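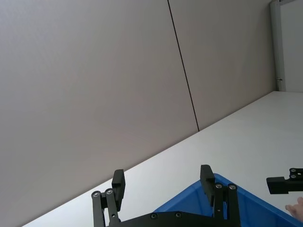 The slow machine on the bench

There is a kind of person who joins a shared workshop to make one bookshelf and is still paying the subscription years later with no bookshelf to show for it. I am that person. I joined Gondholm in January to put up some shelving in the hall, and the hall is as bare as the day we moved in, and I have spent almost every free evening this winter teaching a pair of robot arms to put small things into a blue bin.

I want to argue for this as a good use of a grown woman's time, and I should say at the outset that I'm arguing partly with my brother-in-law, who works with industrial arms at Trummer and came round to see ours. He was very kind. He watched the left arm take a cotton reel across the table at the pace of somebody carrying hot soup, and then he told me that the cell he looks after would have moved 80 parts in the same stretch, and why on earth didn't we simply buy a finished one?

Well, money, to start with. But I have turned the question over a good deal since, usually while doing up screws, and I think the money is the least of it.

When you buy a finished thing you buy somebody else's decisions, all nicely covered over. Our grippers have nothing covered over. Two black fingers, flat bars running down to the palm, screw heads out in the open where you can get a key to them. The first set we built had a handsome shell over the linkage, which Mireille Karaki drew and was rightly proud of, and every time a pivot worked loose we had to take the shell off to find out which one. After the fifth time she unscrewed it, put it on the shelf over the kettle, and it's had teaspoons in it ever since. The bare version is plainer and I love it more. If a finger sags I can see which joint to blame before I've put my glasses on.

I do think that's worth something, and worth more each year. My washing machine, a Vedell, stopped in the autumn with a code on its little display, and the man who came told me that the fault was in a sealed unit and the sealed unit cost nearly as much as the machine. I'm not a furious person but I was furious for a week. I stood there with a drum full of towels and thought, I have built an arm with a wrist that turns, and I am not allowed to look inside this.

The other half of the argument is harder to put to my brother-in-law, because it has to do with failing at something very small. We chose the bin because it seemed too easy. A big bright target on a white table with a plain grey wall behind it, and all you have to do is pick up a thing, carry it over the rim and let go. I allowed two evenings. It took us until the days were getting longer, if I'm fair, and the rim was the whole trouble. Come in too low and the finger catches it. Come in high and let go, and the cotton reel bounces. With two arms you have the added business of each one wanting the same bit of air over the bin, and a good many of our early runs finished with a clack and somebody saying "oh, you pair of idiots" quite tenderly.

So now I watch my own hands. I reach into the cutlery drawer and think, look at that, the fingers opened before they got there, and who told them to? I've had these hands all my life and never gave them a moment's credit. I doubt I'd have got that from an arm that came in a box and worked on the first afternoon.

There are fair things to be said against us. It's slow, and the bench gets tied up when other members want it, and the couple who build kayaks have been more patient than we deserve. We are also rather bad at writing things down. Mireille has a notebook called Mavach (the name of her childhood cat, and also, for reasons of sentiment, of the whole project) with some 8 pages of proper notes and then a great many drawings of the cat. Somebody joining us next month would have to learn it all by sitting beside us, and I can't pretend that's a system.

But they'd be welcome, and I mean that. The workshop is open on weekday evenings, and there's a stool. You'd want a jumper, as the heater only warms the end by the lathe -- and bring your own hex keys if you're fond of them, because ours wander. My brother-in-law has been back twice, as it happens, once with a bag of better screws. He still says we should buy one. The hall shelves are down for the spring.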